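Sorting arm's stop button took too long, and the explanation is taking longer

2024-12-24
By Nadhirah Hutapea
4 min read 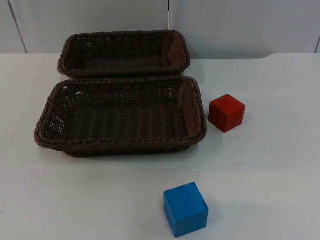

Two empty baskets and a pair of wooden cubes on the white table at Bevirbridge.

A robot arm being trained to put blocks into baskets kept moving after its operator pressed stop, and the company that supplied it would like everybody to call this a "delayed hold".

The arm belongs to a trial at the Bevirbridge workshop, where automation supplier Himetar has been teaching a bench-top unit to pick up small objects and drop them in containers. The job is meant to be a stand-in for light sorting work in parcel depots and repair shops. Himetar has been running the trial since June and has told prospective customers that the unit is safe to work beside without a cage.

According to an incident note seen by this publication, the arm was partway through a routine run when it caught the rim of a basket and began to drag it across the table. The operator pressed the stop button. The arm carried on for 2 seconds, pushed the basket into a second one and only then came to rest. The operator's hand was on the table at the time. It wasn't struck and no one was hurt.

Two seconds doesn't sound like much. It is a fair while if your fingers are next to something with a motor in it, and it is a good deal longer than the figure in Himetar's own sales material, which says the unit halts "the instant the button is pressed".

The company has since changed its wording. In a written reply, Himetar said the stop button had "performed a controlled hold in line with the active task profile" and that the arm had been moving at its reduced training speed. It said the unit finishes a short, planned movement before holding so that it doesn't drop what it is carrying.

That would be a better answer if the arm had been carrying something. The incident note says the gripper was empty. It had missed the block it was sent to collect, closed on nothing and gone on to the basket anyway, because its software had recorded the pick as a success. Asked why a machine holding nothing needed extra time to avoid dropping it, Himetar said it was "still reviewing the logs".

There seem to be two faults here, and the company has been keener to talk about one of them. The missed pick is the sort of thing a training trial is supposed to turn up. Blocks get nudged, the light changes, and a gripper comes down a centimetre to one side. Himetar says it has adjusted the check that decides whether the gripper has hold of anything, and that the arm has completed 300 runs since without a false reading.

The stop button is another matter. Those 300 runs were done to test the grip check, and Himetar confirmed that the button was pressed during only 37 of them. It wouldn't say how long the arm took to halt on each press, or whether the slowest result was any better than the one in the incident note. A spokesperson described the results as "encouraging" and offered to arrange a demonstration.

A demonstration is a poor substitute for a list of times. Anyone who has watched one of these knows the arm behaves nicely, the button gets pressed at a moment that suits the arm, and the visitors have a coffee. The people who end up working beside the thing will press the button when they are startled, at whatever point in the movement it happens to be.

The workshop's owner, Heydari, has taken a firmer line than its tenant. It has told Himetar that nobody is to reach onto the table while the arm has power, and that baskets and blocks must be reset with the unit switched off at the wall. Heydari says the rule will stay in place until it has seen the stop times in writing.

It is a sensible rule, and an awkward one for Himetar. The whole pitch for the unit is that a person can tidy the table while the arm gets on with its work. If someone has to walk over to the wall and cut the power each time a block needs moving, then the machine is no easier to live with than the caged sort, and it doesn't have the cage.

One possible buyer is already having a think. Pliderby, which repairs and resells small appliances, had planned to put the unit on its parts bench in the new year. It now says it has "paused" the order. The firm handles up to 4000 loose parts in a busy week and had hoped to give the dullest of the sorting to the arm. A manager there said staff had been relaxed about the idea until the note did the rounds, and that the first question at the next meeting was whether the button was wired to the motors or merely asked the software to stop.

It's a good question. On many machines an emergency stop cuts the drive power directly, while an ordinary stop sends a request that the controller gets to when it can. Both have their uses. The trouble starts when the second is painted and labelled so that a worker would take it for the first. Himetar's reply uses "stop", "hold" and "safe state" within the same paragraph and doesn't say which one the button on the table delivers.

Asked directly, the company said the unit has "multiple layers of protection" and that full details were available to customers under a confidentiality agreement. It later added that a software update would shorten the hold – a fix that suggests the answer to Pliderby's question, though Himetar didn't put it that way.

The operator has asked not to be named and is still working on the trial. In the incident note, under the heading for suggested improvements, the operator wrote: "Button should stop the robot." Himetar has marked the item as under consideration.

No date has been given for the update. The stop times from the 37 presses were requested twice for this story and hadn't been supplied by the time of publication. Heydari said it hadn't received them either.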